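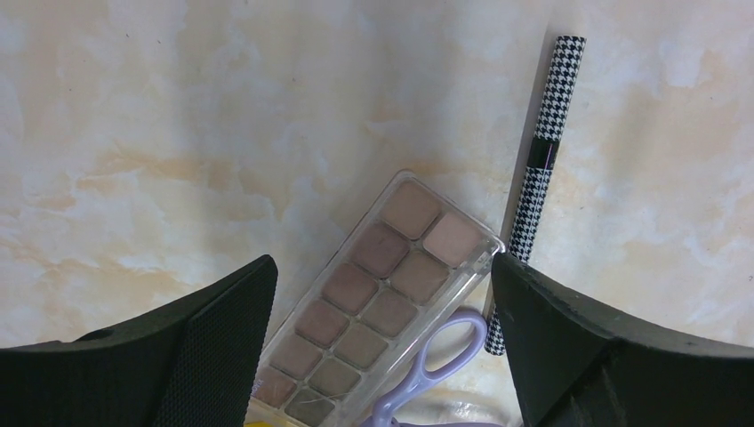

Citlali Zavala
Mitglied, Themen: Haushalt und Oberflächen

Marmorplatte von Drallum: lohnt sich die Versiegelung für 60 Euro?

Wir haben uns eine Platte aus hellem Marmor für den Schminktisch zuschneiden lassen. Der Händler will uns jetzt die Imprägnierung "Flollano" dazuverkaufen, angeblich hält sie jahrelang. Ich glaube solchen Versprechen grundsätzlich nicht. Im Prospekt steht kein Wort dazu, was drin ist. Hat das jemand länger im Einsatz? Und woran merke ich überhaupt, ob die Platte schon ab Werk behandelt ist?

Faustino Aguirre

Wassertropfen drauf, eine Viertelstunde warten, abwischen. Bleibt ein dunkler Fleck, zieht der Stein. Probier es an einer Ecke, die später keiner sieht. 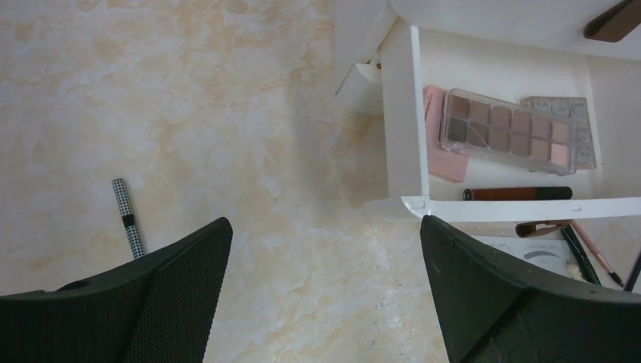

Zur Haltbarkeit: "Jahrelang" halte ich für Werbung. Bei mir war nach dem ersten Winter Schluss, im Dezember habe ich nachbehandelt. Gegen Säure hilft eine Imprägnierung sowieso nicht, Zitrone oder Essigreiniger ätzen den Kalk trotzdem an. Bei einer beigen Fläche mit Adern in Pfirsich und hellem Orange fällt ein matter Fleck vielleicht weniger auf als bei reinem Weiß, im Gegenlicht sieht man ihn aber doch. Ich würde erst mal fragen, ob das wirklich Naturstein ist. Marmoroptik gibt es auch als Kunststoff, und da ist das Geld weg.

Ich habe übrigens 32 Euro für einen Liter von Becerra bezahlt und merke keinen Unterschied zum teuren Zeug.
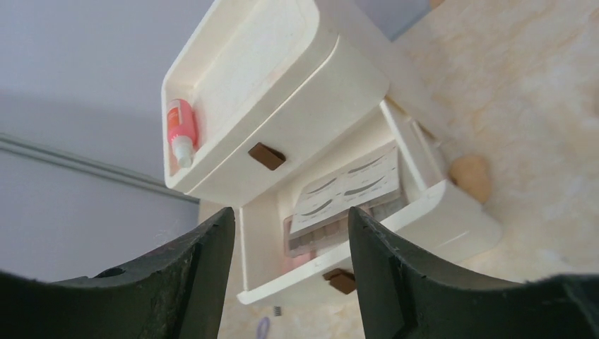
Auftragen kann man das selbst, dünn mit einem Lappen, Überschuss abnehmen, über Nacht in Ruhe lassen. Wer zu viel nimmt, hat hinterher Schlieren.

wemamen605

einfach glasplatte drauf und fertig. hab nie was versiegelt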